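Food Storage at Home: What Goes Where and for How Long
Speaker notes, Carmela Barrios
Lornargate Community Room, December session

Start on time. People come in late from the parking lot, so do the handout first and the thank-yous after. Handout is one page, both sides. Extra copies on the chair by the door.

Slide 1. Title
Say who I am. Nine years running the kitchen at the Gandemstead senior lunch program, before that in a grocery warehouse. I am not a food scientist. Anything medical, ask your doctor.
The talk is 35 minutes. Questions at the end, but stop me if I say a word you don't know.

Slide 2. What we threw out
Last year at Gandemstead we wrote down everything that went in the trash for spoilage. It came to 1132 pounds. Read the number twice.
More than half was produce and bread. Meat was a small part of it because we already watched meat closely.
Ask the room: what did you throw out this week? Take three or four answers. Usually cilantro, bagged salad, half an onion.

Slide 3. Temperature
Fridge at 40 degrees or below. Freezer at zero.
The dial on the fridge does not tell you the temperature. Numbers on most dials only mean colder or less cold. Buy a cheap thermometer, set it in a glass of water on the middle shelf, leave it overnight, read it in the morning.
Door is the warmest spot. Ketchup, mustard, pickles, soda go there. Milk and eggs go on a shelf inside.
Bottom shelf for raw meat, on a plate or tray with a lip, so it can't drip on anything.

Slide 4. The drawers
Most people have two and use both for everything. If yours have a slider, high humidity is closed and low humidity is open.
High: lettuce, spinach, broccoli, carrots, green beans.
Low: apples, pears, ripe avocados, grapes.
Apples and pears give off ethylene gas. It ripens things near them. That is why the lettuce next to the apples gets brown spots.
Skip the gas chemistry unless someone asks. Last time I lost ten minutes on it.

Slide 5. Things that don't belong in the fridge
Potatoes: dark, cool, paper bag or open bin.
Onions: dry, with air moving, away from the potatoes. Both go bad faster together.
Tomatoes: counter until ripe. Then the fridge is fine for a few days.
Bananas: counter.
Bread: counter for a couple of days, then freezer. It goes stale quicker in the fridge.
Winter squash: any cool shelf. I had one Gaber squash last from October into spring. (Show of hands for who grows them. The Stirnero garden people will all raise theirs.)

Slide 6. Leftovers
Two hours on the counter at most. One hour if it's over 90 outside, like a picnic.
Shallow containers. A big pot of soup stays warm in the middle for a long time. Split it up.
Three to four days, then eat it or freeze it. Masking tape and a marker: write what it is and the date. Pass around the roll of tape from my kitchen.
Reheat to 165 all the way through. Stir halfway if you use a microwave.

Slide 7. Dates on packages
"Best by" is about quality. "Sell by" is for the store. "Use by" is the one to take seriously, and on infant formula it is a hard stop.
Dry pasta a month past best by is fine if the box is dry and there are no bugs.
Cans: throw out if bulging, leaking or badly dented on the seam. Don't taste it to check.

Slide 8. What changed at Gandemstead
We put a tape label on every container. We moved the older food to the front each morning. We ordered greens twice a week in smaller boxes.
First month after that we threw out 17 pounds. It went up again over the holidays, so don't claim it stayed there.

Slide 9. Power outages
Keep the doors shut. Fridge holds four hours. A full freezer holds 48, half full holds 24.
After four hours, toss meat, milk, cooked food and cut fruit from the fridge. Butter and hard cheese can stay.

Close
Ask each person to pick one thing to change at home. Mine was moving the milk. Remind them about the sign-in sheet.

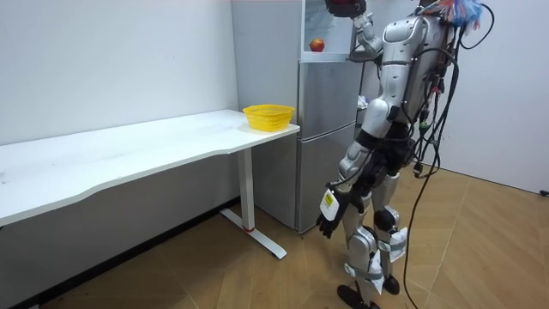

Should I wash berries before I put them in the fridge?

Leave them unwashed until you're ready to eat them. Extra moisture makes them mold faster, so pick out any soft ones, keep the rest dry in a container with some air, and rinse what you need under cold water.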